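**From:** Elfriede Baumgartner
**To:** Household Automation discussion list
**Date:** October 11, 2020
**Subject:** Re: Table clearing as an entry task for the Gusten program

Dear colleagues,

Thank you to all who commented on the draft task list. I reply below to the message from Rajitha Uddin, which raised the main objection, and I set out the position that the Gusten working group intends to take to the December meeting.

> On behalf of the Horncombe group, I wish to record a reservation about the proposed entry task. The draft states that clearing a dining table is "within reach of present systems." Our own experience does not support that wording. In our last series of simulated trials, the arm completed 206 of 297 attempts, and we consider this a generous figure. The dishes stood apart from one another, and an attempt was marked complete if the object left the table by any means other than falling.
>
> A household would not accept such a result. A person who must stand beside the machine and watch it has not been relieved of the chore. We ask that the task be moved to the second year and that the first year be given to sorting parts into bins, where the shapes are known and the lighting is fixed.
>
> Rajitha Uddin

The reservation is a fair one, and the wording "within reach" will be removed from the draft. We do not, however, agree that the task should be moved, and the remainder of this message explains our reasons.

The members who design grasp planners often speak of "the object" as though it were presented alone and in full. At working distance this is seldom so. In the wrist view, much of a large dark dish or pan-like object can disappear behind a gray block-like piece, and what remains is a dark shape with a thin rim against orange-brown wood. A planner that depends on a complete outline will have little to use at the moment when it most needs guidance.
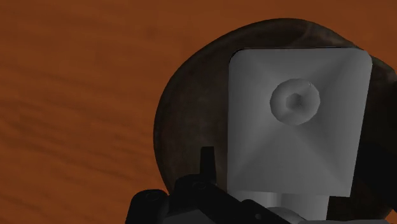
## Scoring

The group proposes to replace the single pass mark with a record of each stage: approach, contact, lift, carry and release. A run that fails at release would then be told apart from a run that never made contact. Under the present rules the two receive the same score, and the teams learn little from either.

We also propose that every run in which a person stops the arm be reported separately. Rajitha Uddin is correct that supervision is a cost. At present it is recorded nowhere, and two systems with the same completion rate may differ greatly in how much attention they demand.

The release rule will be tightened. An object must come to rest upright, if it has an upright position, on the surface named in the instruction. Objects that leave the table by any other route will count against the run.

## Choice of objects

Several members asked that the object list be limited to dishes. We recommend against this. A dining table in ordinary use holds things of very different kinds, and the difficulty lies in passing from one to the next. The current simulated layout includes a long "Profimix" box lying diagonally, a white plate with a raised rim, a green glass bottle on its side and a small green round fruit, with spindle-back chairs around the table. Each calls for a separate decision about where the two fingers should go, and some calls for a decision about whether the fingers should go there at all. A bottle on its side may roll when touched. A plate offers little to hold except its rim. 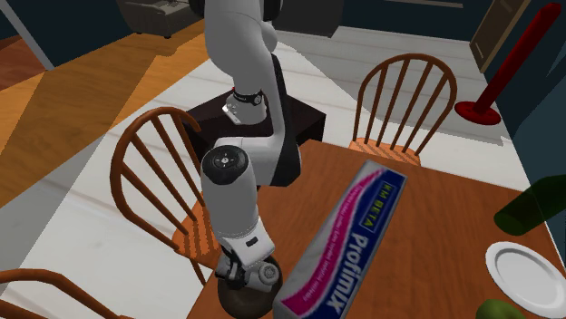
The chairs deserve particular mention. In the first draft they were treated as furnishing and given no collision penalty. The Liyanage laboratory has pointed out that a chair back close to the table restricts the approach more than anything on the table does, and that teams were choosing paths no one would allow in a home. Contact with a chair will now end the run.

## On the comparison with bin sorting

Bin sorting remains a sound test, and the Zerkeck shop-floor track will continue to offer it. That track logged 2818 picks last year with 38 faults. We congratulate the teams concerned. The working group does not believe that those results say much about a kitchen or a dining room, where the layout changes at every meal and the person who lives there has not been trained to arrange things for a machine.

Our answer to the general question, whether machines can do this chore yet, is that they can do parts of it under supervision. We would ask members to use that form of words in any public statement made in the name of the program. Claims of readiness for the home should not be made on the basis of simulated runs, including our own.

## Requests to members

- Please send written comments on the scoring stages to this list and not to individual members of the working group.
- Teams that hold records of stopped runs are asked to share them, even where the records are incomplete.
- Horncombe is invited to propose text for the release rule, given its experience with the earlier wording.

The revised draft will be circulated before the December meeting. Members who wish to have the entry task put to a vote should state this in their comments.

Respectfully,

Elfriede Baumgartner
For the Gusten working group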